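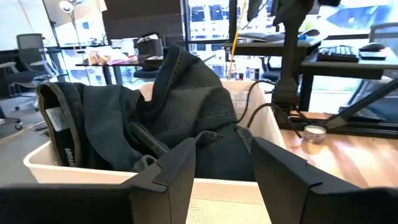 Projects > Pinstead > Garment bins > README

Print this page | E-mail this page

Reading time: 2 min

# Pinstead garment bins

Wrist-camera recordings and shift notes from the Pinstead returns room, where a two-finger gripper takes dark clothing out of storage bins so it can be checked and folded. Maintained by Kojo Owusu and Ekua Tetteh.

## Contents

- `episodes/` 300 recordings, one bin each
- `notes/` what the sorters wrote during the shift, typed up without edits
- `labels.csv` garment type, pick result, who checked the bin

200 of the episodes are jeans and other denim. The rest are mixed.

## How the work changed

Before July the sorters emptied every bin by hand, read the care tag and folded at the same table. Now the arm does the lifting and a sorter reads tags and handles anything it gives up on. Adjoa Laryea's notes say her shoulders are better and the job is duller. Kekeli Quansah asked for the stop button to be moved to the sorter's side, and it was.

No posts were cut. Two people went from emptying bins to labeling, at the same pay grade. Labeling is paid time and is on the rota. The pick rate is not used in anyone's review, and please don't compute per-person figures from the `checked_by` column.

## Known problems

- Dark cloth on dark cloth. Garment edges in `labels.csv` are often a guess.
- Window glare washes out the background in daytime episodes.
- Waistbands get picked more than legs or sleeves.
- Notes are thin for the late shift.

## Changes

11/11/2020: version 2. Removed duplicate episodes, added the late shift notes.

Corrections go to Ekua. Questions about the notes go to Azucena Bermúdez, who typed them up.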